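Pinzas de mano en cocina: reglas de trabajo para superficies de acero y residuo en polvo

Reviso en octubre las normas que usamos para grabar tareas con pinza de mano, y empiezo por la que más correcciones ha necesitado: el contacto con recipientes metálicos.
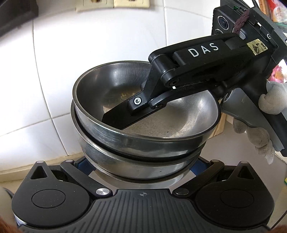 Según un comentario que llegó a la entrada anterior, firmado solo como lector de Bargate, las reglas de contacto sobran si el operador tiene experiencia, porque la mano ya regula la fuerza y el papel solo añade demora. Discrepo en parte. La mano regula la fuerza, pero no deja constancia de ella, y una demostración que no se puede repetir con el mismo criterio sirve de poco cuando otra persona tiene que grabar la misma tarea tres semanas después.

El documento de partida es la guía interna de Drestholm, que heredamos casi sin cambios. Está escrita para piezas rígidas en banco: origen fijo, sujeción con mordaza, ninguna superficie curva. En una cocina casi nada de eso se cumple. Un bol de acero inoxidable refleja, gira sobre su apoyo y cambia de altura si se coloca dentro de otro. La guía de Corley es más corta y trata mejor los objetos cóncavos, aunque no dice nada de polvos ni de restos granulados.

Lo que sigue es la versión que aplicamos ahora. La numeración es la nuestra y no coincide con ninguna de las dos guías.

1. Apoyo. Los recipientes anidados se tratan como un solo objeto y se anotan como tal en la ficha. Si el superior gira respecto al inferior durante la toma, la toma se marca y se conserva. No se borra. Los giros involuntarios son datos válidos siempre que estén etiquetados.

2. Entrada del dedo. El dedo entra en diagonal y con la cara plana orientada hacia la pared del bol. La entrada vertical queda reservada para recipientes de borde estrecho. En los de borde redondeado, la diagonal deja ver el punto de contacto en la imagen de la cámara montada en la pinza.

3. Contacto. Se admite el roce contra el fondo. No se admite usar el dedo como rasqueta para arrancar material adherido: el dedo es una pieza de medida y su desgaste altera el cierre. Para rascar se sujeta una espátula y se graba como tarea aparte.

4. Residuo. Antes de cada serie se anota si el recipiente contiene restos y de qué aspecto: polvo, grano, película. No se anota qué sustancia es salvo que conste en el envase. En las fichas antiguas hay demasiadas entradas del tipo «harina» o «especia» escritas a ojo, y corregirlas ha costado más que grabarlas.

5. Limpieza. Dedo y eslabones se limpian en seco al cambiar de recipiente. Los tornillos de articulación se revisan cada 20 tomas. El polvo fino que se acumula en un pivote produce un retraso en la apertura fácil de confundir con una vacilación del operador.

6. Guantes. Guante de punto, ajustado, sin hilos sueltos cerca del mecanismo. Un guante deshilachado se cambia al terminar la serie en curso. Esta regla es la que peor se cumple - lo admito también por mi parte - y debería pasar a la lista previa al encendido.

7. Cables y cintas. El cable sale por el lado opuesto al recipiente. Cualquier lazo o cinta de tela que cuelgue del módulo de cámara se recoge antes de empezar.

8. Equipos con brazos o mordazas. Si el recipiente descansa sobre una base de máquina, esta se considera parte de la zona de riesgo aunque no intervenga en la tarea. Se comprueba que no tiene alimentación antes de acercar la mano y se repite la comprobación después de cada pausa.

Queda la cuestión del volumen. En el lote Boonyarit hay 3964 tomas, y la regla 4 se aplicó solo desde la toma 1000. Las anteriores no se pueden mezclar con el resto sin revisión manual del campo de residuo. De momento se guardan en una carpeta separada y no entran en ningún recuento.

Vuelvo al comentario de Bargate. Acepto que ocho reglas son muchas para una tarea corta. La 2 y la 3 podrían fundirse en una, y la 7 cabe en la lista previa. La 8 no la tocaría. Tampoco la 5, al menos hasta tener una forma de medir el retraso del pivote sin desmontarlo.

En la próxima revisión quiero incorporar un criterio para reflejos, que ahora no existe. El acero cepillado da problemas distintos a los del pulido, y las dos guías los meten en la misma casilla. Si alguien trabaja con una clasificación de acabados que funcione en cocina, los comentarios siguen abiertos.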